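参观双臂操作开放日纪要

2022-03-23

应Warken自动化实验中心之邀,本人于本月参加了该中心举办的春季开放日活动。此次活动以“家庭与小型餐饮环境中的双臂操作”为主题,面向食品服务、养老机构及设备集成领域的从业者开放,登记到场者共计122人,分批进入演示区参观。本人所在单位近年承担社区食堂的设备选型咨询工作,对此类技术的成熟程度一向较为关注。现将参观所见与若干思考整理如下,供同行参阅。

一、活动安排

开放日由上午的情况介绍、午后的分组观摩和最后的座谈三部分组成。情况介绍由中心操作研究部的Ysaline Texier女士主持。她用较长篇幅回顾了该部门的选题过程:早期工作集中于工业零件的抓取与装配,后逐步转向餐具、食物和小型厨房器具。按照她的说法,转向的主要考虑在于工业零件的形状、重量和摆放位置大多可以事先约定,而厨房里的物品很难如此。同一批馒头,蒸制后大小会有出入,表面松软,受力即变形,放置的角度也各不相同。

介绍中提到,该部门的演示项目目前共有9项,统一编入名为Hodetti的任务库。任务库对每一项操作均规定了起始状态、结束状态和判定标准。以取放类任务为例,判定标准包括食物是否完整、是否落在盘内、锅具是否发生位移,以及操作过程中机械臂是否触碰了不应触碰的物品。Texier女士强调,判定标准须在试验之前写定,试验之后不得修改。这一做法看似平常,在本人接触过的供应商测试报告中却并不多见。

部门积累的操作记录已有234组,其中既有完成的,也有中途停止的。她表示,中途停止的记录与完成的记录同等保存,归档时须附停止原因。在座有来宾询问能否公开这些记录,她答复称相关程序仍在内部讨论,现阶段仅向合作单位提供查阅。

二、午后观摩

观摩按组进行,本人所在的小组由工程师Dorian Barbier先生带领。进入演示区前,Barbier先生宣读了安全须知:参观者须站在地面标线以外,不得将手伸过台面,手机应调至静音;如听到停止口令,所有人员应原地不动。须知全文另有书面版本,每人需签字。

本组观摩的是蒸锅取馒头一项。任务要求机械臂从蒸屉中取出馒头,逐一放入旁边的盘中。Barbier先生介绍说,这一任务在Hodetti任务库中被列为中等难度,难点集中在三处。其一,蒸屉四周有锅壁,夹爪须自上而下进入,可供回旋的余地较小。其二,馒头之间距离不一,夹爪张开的宽度若不合适,容易碰到相邻的馒头。其三,不锈钢表面反光较强,对视觉识别有一定干扰,锅内壁尤其如此。 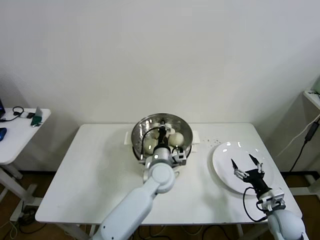

双臂台面上的蒸锅与圆盘,一侧夹爪伸入锅内。

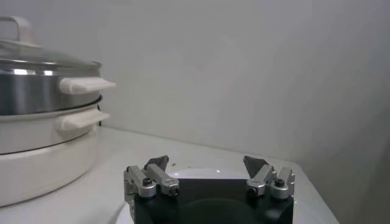
观摩期间,Barbier先生就夹爪的选择作了说明。该中心曾试用过多指手和软体夹持器,后者由名为Dimeck的合作项目提供。软体夹持器对松软食物较为友好,但体积偏大,伸入较深的容器时不够灵便;多指手动作丰富,维护与标定的工作量也随之增加。权衡之后,现阶段的基础任务仍以两指夹爪为主,待积累足够的对照数据后再行比较。他同时指出,两指夹爪的夹持力度需要逐类设定,对馒头适用的数值,换成鸡蛋或豆腐便不再适用。

同组一位从事养老餐饮的来宾问及速度问题,认为人工取一屉馒头不过片刻,机械臂动作如此谨慎,实际使用中恐难以接受。Barbier先生答复称,演示所用的速度上限由安全规程确定,并非设备的极限,但他也坦言,即便提高上限,短期内仍难与熟练人员相比。他认为该类设备的价值可能首先体现在无人值守的时段,例如夜间或清晨的少量备餐,而在用餐高峰期间替代人工,目前尚不现实。本人认为这一判断较为中肯。

另有来宾问及蒸汽的影响。Barbier先生表示,任务库中的基础版本不涉及加热状态,带蒸汽的版本另列一项,须使用防护外罩,并对相机镜头作防雾处理,当日未安排演示。他补充说,蒸汽对识别的影响比预想的大,水汽在镜头上凝结后,定位误差会迅速增加。该问题尚无令他满意的解决办法。

三、关于数据采集的说明

观摩之后,小组移至隔壁房间听取数据采集流程的介绍。该中心采用人员遥操作与自主执行相结合的方式。遥操作阶段由经过培训的操作员控制双臂完成任务,系统同步记录各关节的位置、夹爪开合程度以及各路相机的影像;自主执行阶段则由训练所得的模型控制,操作员在旁监督,必要时接管。

操作员的培训周期为3周。第一周熟悉设备与安全规程,不接触食物;第二周以替代物练习,包括布团和硅胶模型;第三周方可使用真实食物。Barbier先生特别提到,操作员之间的习惯差异十分明显,有人倾向于先将夹爪移至目标正上方再垂直下降,有人则习惯斜向接近。部门曾讨论是否统一动作,最后决定予以保留,仅在记录中注明操作员编号,以便日后分析。

对此本人有一点不同看法。保留差异固然有利于模型适应多种情形,但若用于社区食堂一类场所,管理人员往往希望设备的动作可以预期,身旁的工作人员也需要据此判断何时可以靠近。动作的多样性与可预期性如何兼顾,似有进一步讨论的必要。本人在座谈中提出了这一问题,Texier女士表示将转交安全小组研究。

四、座谈

座谈由Abernathy咨询公司协助组织,讨论较为集中的议题有责任划分、清洁消毒和人员安排。

关于责任划分,多位来宾认为,设备供应方与使用单位之间的界限应在合同中予以细化。食物掉落、餐具破损属于一般损耗,而若涉及食品卫生事故,则须明确由谁保存记录、由谁提供影像。该中心目前与合作单位签署的协议中,对影像的保存期限有所规定,但未涉及第三方调取的程序。

关于清洁消毒,讨论的焦点在于夹爪。夹爪的连杆和螺钉部位存在缝隙,食物残屑容易积留,日常擦拭难以彻底。与会者提出两种思路,一是加装可更换的一次性护套,二是重新设计便于拆洗的指端。前者成本较低,但护套可能影响夹持的稳定;后者需要较长的开发时间。中心方面表示两种方案均在评估。本人建议在评估中增加清洗所需工时一项,食堂的人手本已紧张,若每餐之后须由专人拆洗夹爪,设备所节省的劳动便所剩无几。

关于人员安排,养老机构的代表普遍关心厨房工作人员的态度。一位代表谈到,其所在机构曾引入自动分餐设备,工作人员起初并不反对,后来却因设备占用台面、电源线妨碍走动而逐渐弃用。她建议厂商在交付之前,派人在厨房完整工作数日,了解台面如何使用、人员如何走动。与会者对此多有赞同。

五、几点体会

其一,演示环境与实际厨房之间尚有较大距离。演示所用的台面高度固定,器具种类有限,而一般食堂的台面上常年堆放调料、抹布和各式容器,且随时有人经过。选型时如仅以开放日所见为据,容易高估设备的适应能力。建议有意采购的单位要求供应方在本单位现场试运行,并以书面形式约定试运行的判定标准。

其二,该中心对失败记录的处理值得借鉴。本人所在单位在设备验收中,以往只留存合格项的材料,不合格项整改后即不再保留原始记录。今后拟参照该中心的做法,对整改前的情况一并归档。

其三,双臂设备是否确有必要,应视具体工序而定。就取放馒头而言,单臂或许亦可完成,双臂的长处更多体现在揭盖、扶锅、递接等需要配合的动作上。Barbier先生在答问时也承认,部分任务使用双臂是为了统一采集平台,并非工序本身所需。采购单位宜先梳理工序,再决定配置。

其四,培训投入不宜忽视。遥操作人员需要数周才能独立工作,这还是在专业机构内部的情形。若将类似设备交由食堂人员看管,即便只承担监督和接管的职责,也应安排相应课时,并在岗位说明中予以明确。

本次参观的讲义及安全须知书面版已交单位资料室存放,有需要的同事可自行借阅。座谈中提出的影像调取程序和夹爪清洗工时两项问题,本人已致函该中心,待收到答复后另行补记。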